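游艇厨房通风与排烟布置的改进设计
课程设计报告

组员：Zuzana Sokol、Arlo Benavides、Si-woo Song
指导：Barrett Kowalczyk
2025年9月

摘要
本报告以机动游艇 Calloway 的下层厨房为对象，核算原有排烟系统的风量与阻力，提出一套改动量较小的布置方案。该艇总长25米，厨房位于主甲板下方左舷，与船员餐区以半隔断相连。原系统在灶具全开时不能维持厨房负压，油烟经隔断上部进入船员餐区。改进方案保留原舷侧排风口，更换风管走向，增设补风口，并重新确定烟罩的安装高度。计算结果表明，在不更换风机的前提下，厨房可恢复负压。

一、任务来源与范围
课题由 Trerkside 船厂提出。船厂提供总布置图、厨房设备表和风管单线图，未提供风机的实测曲线，计算中采用制造厂 Jelell 的标称曲线。结构强度、电气负荷和消防系统不在本报告范围内，但凡涉及穿舱开孔之处，均按不改动水密边界处理。
厨房设备包括电磁灶、嵌入式烤箱、洗碗机和立式冷藏柜。燃气灶具在该艇上不使用，故不考虑燃烧产物，只考虑油烟、水汽和余热。

二、原系统的问题
原风管自烟罩顶部引出后，沿横梁下缘向右舷绕行，再折回左舷排出，共有3处直角弯头。绕行的原因是原设计在左舷预留了吊柜，该吊柜在建造阶段已取消，风管走向未随之修改。多余的弯头使局部阻力占总阻力的71%，沿程阻力反而是次要部分。
补风方面，厨房没有独立进风口，空气只能由船员餐区经门下缝隙进入。航行中门关闭，缝隙面积不足，风机工作点左移，实际风量明显低于标称值。
烟罩下沿距灶面过高，罩口与灶具外缘平齐，没有外伸。在横摇状态下，上升气流偏离罩口，捕集效果下降。组员 Arlo Benavides 于4月随艇观察时记录到，横摇时水汽先贴顶板扩散，再沿隔断上缘进入餐区。

三、计算方法
排风量按罩口断面法确定，取罩口周长、罩口至热源高度和边缘控制风速三者之积，再以换气次数法校核，取两者中的较大值。风管阻力分沿程与局部两部分，弯头和变径的局部阻力系数取自课程手册。
风机工作点由风机曲线与管网特性曲线的交点求得。管网特性按阻力与风量平方成正比处理。补风路径作为串联阻力计入，这一点与船厂原计算书不同，原计算书将厨房视为常压空间。
余热计算中，电磁灶的同时使用系数由船上厨师提供的菜单推得，早餐与晚餐分别计算。冷藏柜冷凝器的散热全部计入厨房。

四、改进方案
1. 风管改为沿左舷肋骨内侧直行，取消绕行段。与舷侧排风口连接处改用大曲率弯头，管径不变。
2. 在隔断下部设补风格栅，格栅净面积按低风速选取，避免餐区座位处有吹风感。格栅采用可拆式，便于清洗。
3. 烟罩下沿降低113毫米，罩口向通道一侧外伸。降低后仍能满足厨师站立操作时的头部净空。
4. 滤油网改为斜置，集油槽设在低端，槽沿加高，防止横摇时溢出。
5. 风管最低点设清洗口及放水螺塞，盐雾凝水由此排出。

材料方面，烟罩与风管均采用不锈钢薄板，风管外包不燃隔热层。船厂曾建议用铝制风管减重，考虑到与不锈钢烟罩相接处的电偶腐蚀，本方案未采用。
吊柜位置空出后，船厂希望补装一只浅柜存放餐具。浅柜深度受新风管限制，柜门宜采用上翻式，并配阻尼撑杆和航行锁扣。台面前缘的挡边保持原高度。

五、结果与讨论
取消绕行段后，管网特性曲线变平，工作点回到风机高效区。计入补风格栅后，厨房相对餐区保持微负压，灶具全开时亦然。门的开闭对工作点的影响已不明显。
噪声未作计算。流速提高可能使格栅处产生气流噪声，建议在样机阶段测量。舷侧排风口与上层甲板休息区的水平距离偏小，靠泊时若风自左舷来，油烟可能上返。若船厂同意，可在排风口外侧加导流罩，使气流向下偏转，但需复核外板处的飞溅进水。
计算的主要误差来自风机曲线。标称曲线在洁净状态下给出，滤油网积油后的附加阻力只能估计，报告中按清洗周期末的状态取值。

六、后续工作
Si-woo Song 负责整理风管放样图，Zuzana Sokol 负责与船厂核对格栅开孔位置。若试装顺利，同一计算表可用于姊妹艇 Sostora，该艇厨房布置与本艇镜像，排风口在右舷。

附图 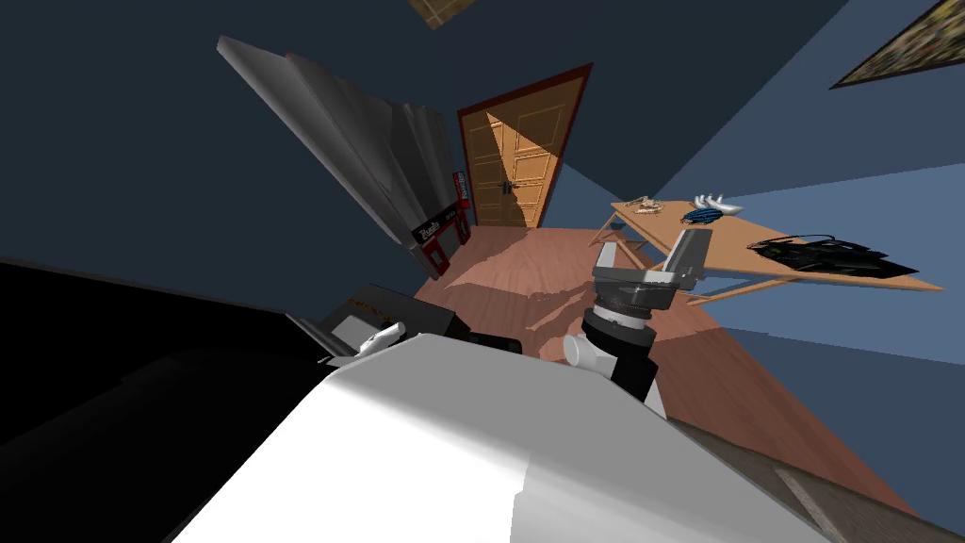
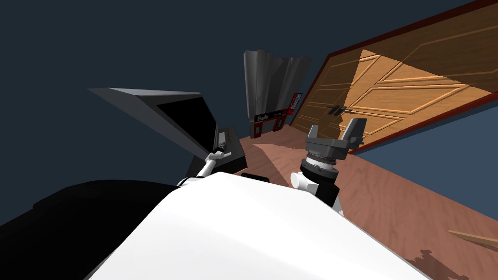 仿真画面

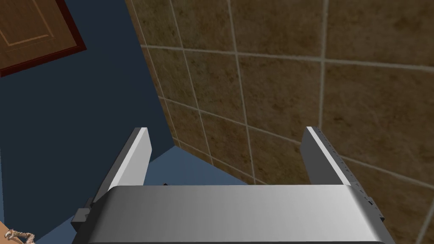
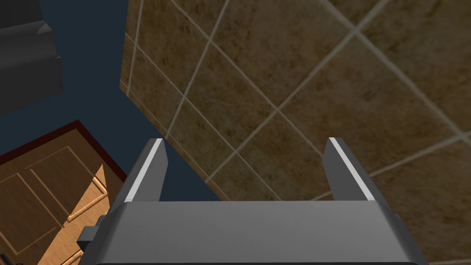

评阅意见
Clyde Kowalczyk：补风路径计入串联阻力是对的，原计算书的偏差基本可由此解释。格栅放在隔断下部我有保留，船员餐区冬季靠地面附近的暖风机供暖，格栅会把这部分热空气直接抽走。请比较一下格栅上移到台面高度的方案，并补算冬季工况下餐区的热损失。另外，清洗口的位置要在图上标明，还要留出拆卸螺塞的扳手空间。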